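Quick one before the October freeze. Camera-dropout runs are done, finally. Same policy, same sim rooms, only change is we randomly blank the head view for up to 40 steps in training. The bowl-on-dresser task is where I expected it to fall apart. 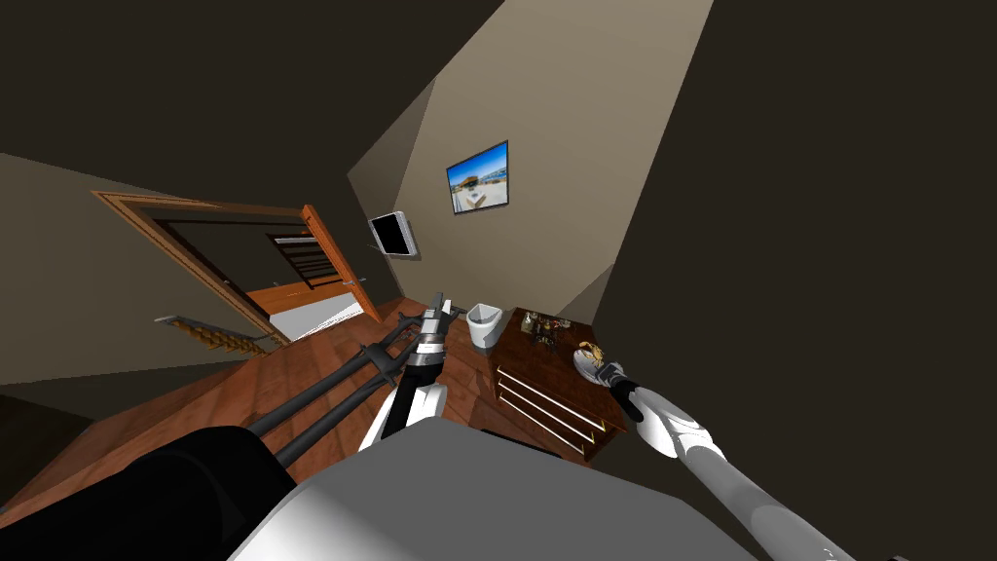 It didn't. Success went from 51 to 85 percent on unseen layouts, wich is more than I'd have bet. Pankaj thinks the baseline was just undertrained. Fair, rerunning it with 16 seeds tonight.

Wrist views matter way more than I figured. Lots of clutter in them, odd angles, and the policy still gets something useful out.

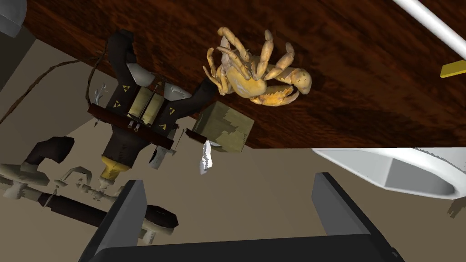 **Subira Lukumay**
*Robot learning researcher, Meren*

Still to do: blank the wrist cams too, and fix the logging script (it ate two runs, grr). Numbers may move a litle.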